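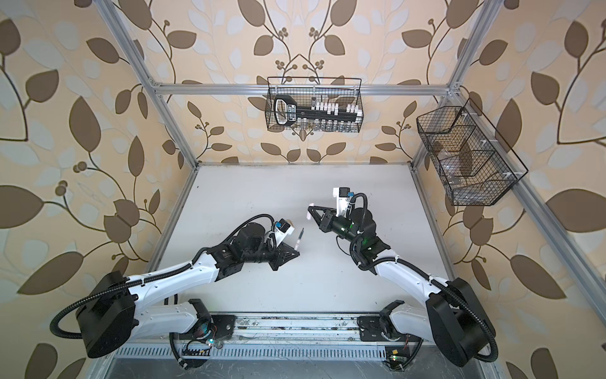 Section 4. Setting the picture before a screening

Biniveo ships with a one-touch setup called Perfect Picture, and the box says it will have any room ready for a feature in under a minute. Treat that with caution. In our tests at the Skostside screening room it picked a different color setting three times in a row for the same film. It also tends to oversharpen fine patterns. Wallpaper like this one, with large brown and pale leaves on dark vines over beige, is the sort of background where you will see the damage first: the vines pick up a bright outline and the berries start to look stuck on. Use the manual steps in this section and leave the button alone.

You will need the remote, the disc or file you plan to show, and a tape measure.

4.1 Placing the projector

1. Put the projector on a firm shelf or stand, with the lens level with the middle of the screen.
2. Measure from the lens to the screen. For our screen the distance is 280 inches. The printed chart gives a shorter figure, and we could not get a full picture with it.
3. Turn off Auto Keystone. Move the projector until the sides of the picture are straight.
4. Lock the lens ring.

Caution: Do not block the vents on the left side. The manual calls the fan "whisper quiet." It isn't, and hanging a blanket over it will shut the unit down.

4.2 Brightness and color

5. Let the lamp run for 10 minutes before you change anything.
6. Open Menu, then Picture, then Manual. If Manual is grayed out, switch off Perfect Picture and wait for the menu to reload.
7. Set Lamp to Normal. Boost claims to add light, but all Chia-jung Hsieh got from it on the meter was more fan noise. Normal measured 1270 lumens with our settings, well short of the number on the carton.
8. Set Sharpness to 0 and Noise Reduction to Off.
9. Set Motion to Film. Every other choice makes a feature look like a soap opera.

Note: The mode named Director's Choice does not say which director. Skip it.

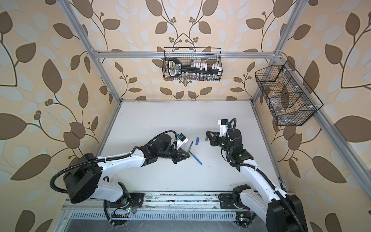 10. Play a dark scene from the film you are going to show. Raise Black Level one step at a time until you can make out detail in coats and hair, then go back one step.
11. Save the result under Memory 2. Memory 1 is overwritten by some updates, whatever the release notes say.

4.3 Sound and subtitles

Set Audio Delay by ear using a close-up of someone talking. The automatic delay test plays a set of clicks and then reports "Optimal" no matter what it hears. Joni Mäkelä ran it with the speakers unplugged and got the same answer.

For subtitles, choose a text file if you have one. The live translation feature is sold as ready for public screenings. Nestor Bañez checked it against a Spanish-language drama and found lines missing in the long arguments, so watch the whole film through before you trust it with a paying audience.

Caution: Do not install updates on the day of a show. If the screen asks, choose Later. It will ask again.

Settings in this section last checked 30/11/2024. The next check is planned for December, after the Brandunville shorts program.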